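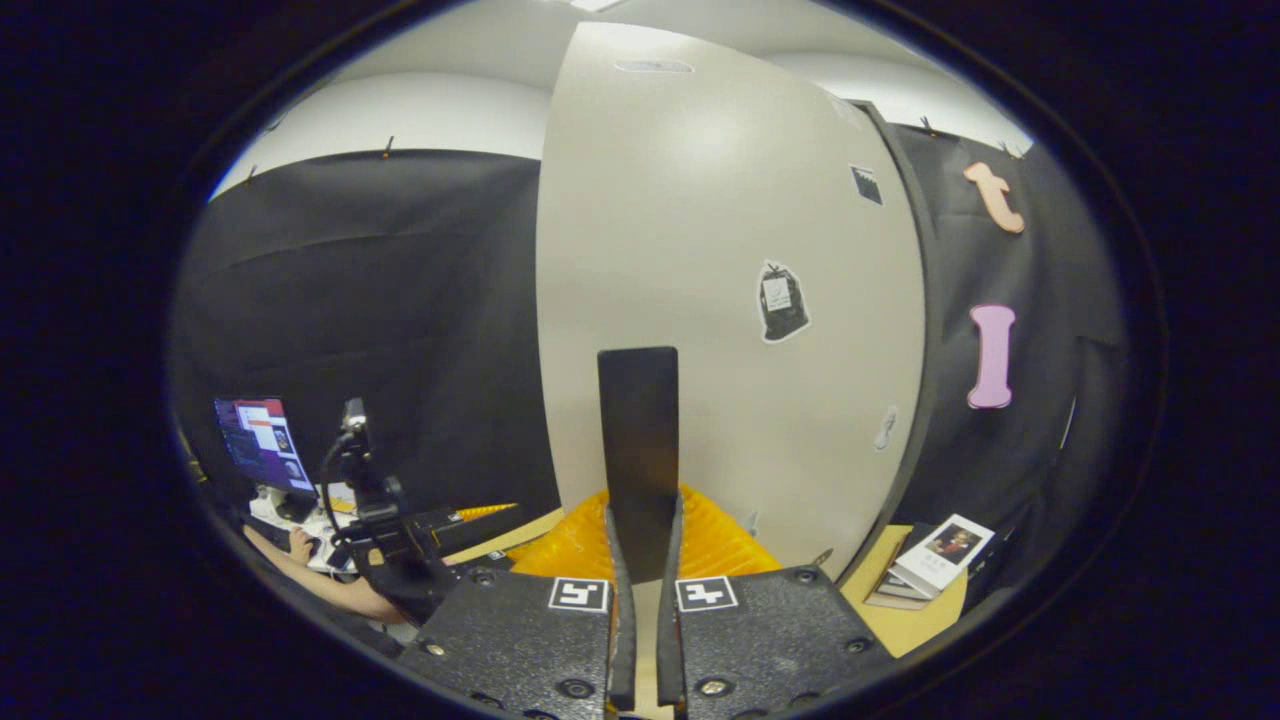

Wide view of a room, black and dark grey gripper parts in front. Photo: Agustina Espinoza

Notex review: following new laws without reading the whole gazette

Posted 2/24/25 by Larysa Derkach

I work for a small association of independent pharmacies, and a large part of my job is to know which rules will change before they change. For many years I did this by hand. Each morning I opened the page of the legislature, then the gazette, then the pages of the towns where our members have their shops, and I wrote what I found in a spreadsheet. In August my colleague Wenceslao Sosa proposed that we try Notex, a tracking service made by a company called Wistix. I have used it since then and I would like to share my experience, as I could not find many reviews from small offices like ours.

What it does

You give Notex a list of words and a list of sources. It reads the sources and sends you a message when a bill, a draft regulation, a consultation or a council agenda contains your words. It keeps also the history of each file, so you can see when a text was amended and compare the old version with the new one. There is a calendar for the deadlines.

Setting it up

The first day was not pleasant. The program asks you to build your searches with a form that has a lot of boxes, and the meaning of some of them is not clear. "Near", "linked" and "family" are three different things, and the help page explains only two of them. I began with the single word "pharmacy" and the next morning I had 200 messages, among them a parking plan for a street which happens to have a pharmacy on the corner. Elba Henríquez from the support desk telephoned me and we corrected the searches together. She was patient and she knew the product well. After that call the number of messages became normal.

My advice is to start with the names of the laws that you already follow, and add general words later, one at a time.

Daily use

The morning summary is the part I like most. It comes by email, in plain text, and each item has the title, the stage and a link to the official document. I can read it on the bus. If an item matters, I mark it with a colour and it goes to a shared folder where Wenceslao and our director, Nélida Cabral, can see it. They can write comments beside a paragraph. Nélida does not love new programs and she learned this one in an afternoon.

The comparison of versions is very good with provincial bills. Last autumn there was a draft regulation on the storage of controlled medicines, file 2803, and in the second version the word "may" became "shall" in the section on record keeping. With my old method I would probably have read the summary of the ministry, which did not mention it. Notex showed the word in red. We had time to send our comments, and our members had time to ask how much a new cabinet costs.

With municipal documents the results are weaker. Many towns publish their agendas as scanned pages and the program reads them with mistakes. In Clernirden, where we have several members, a bylaw on opening hours and late-night deliveries was on the agenda two times before Notex noticed it. I knew about it only from one of our members, who had received a letter. I reported this and received a polite answer that scanned documents are "being improved". For the moment I still check Clernirden by hand.

Deadlines

The calendar is useful but please be careful with it. It takes the closing date from the text of the consultation, and when the date is extended the calendar does not always follow. It happened to us once that the calendar said the consultation was closed and it was still open for another week. The contrary would be much worse, of course, and I have not seen it so far. I open the official page before I tell any date to our members and I recommend you do the same.

French and English

You can read the menus in both languages, and the searches work in both if you write the words in both. It does not translate the words for you. I had not understood this at the beginning and I missed some documents in French during the first weeks. There should be a warning on the form.

Price

We pay 20 dollars per month for each person, and the first month was free. There is a cheaper plan with only one source, but I do not see who could use it. Before Notex we had a trial of Brouwer, which costs more and is made for law firms. Brouwer reads the scanned agendas better and it has a proper archive of debates. It has also so many functions that I was lost in it, and they wanted a contract for 2 years. For an office of three persons it was too much.

Small things that annoy me

The colours of the marks cannot be changed, and two of the greens are almost the same. The export to a spreadsheet puts the dates as text, so I have to repair them each time. You are logged out after lunch. The phone app shows the title of a bill only until the middle, and the titles of bills are long.

Would I pay for it again?

Yes, we have renewed it, with three seats. I spend much less of my morning on searching and more on reading the texts themselves. If your work concerns mostly provincial or federal rules, I think you will be satisfied. If you follow mainly town councils, ask for the free month first and test it with your own towns, especially the ones that scan their papers.

If somebody has found a way to make the deadlines appear correctly in an outside calendar, please write to me in the comments. Mine all arrive one hour late.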